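Ye-seo Bang has repaired wooden toys in Civinby for nearly 40 years. She works out of one room behind the Surier bakery and takes in whatever people bring, mostly pull carts and spinning tops.

"I started with my brother's train," she says. "It had lost a wheel and I wanted it to go."

A simple repair costs $3. She raised the price in February and two customers complained. Last year she finished 107 jobs, and she writes each one in a notebook with the owner's name.

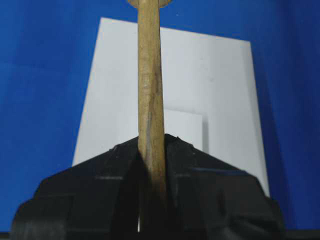 Glue is the part she gets asked about most. "People use too much, then they move it before it sets. Leave it overnight."

She has no plans to stop. Her niece comes in on Saturdays and is learning to sand.

March 2019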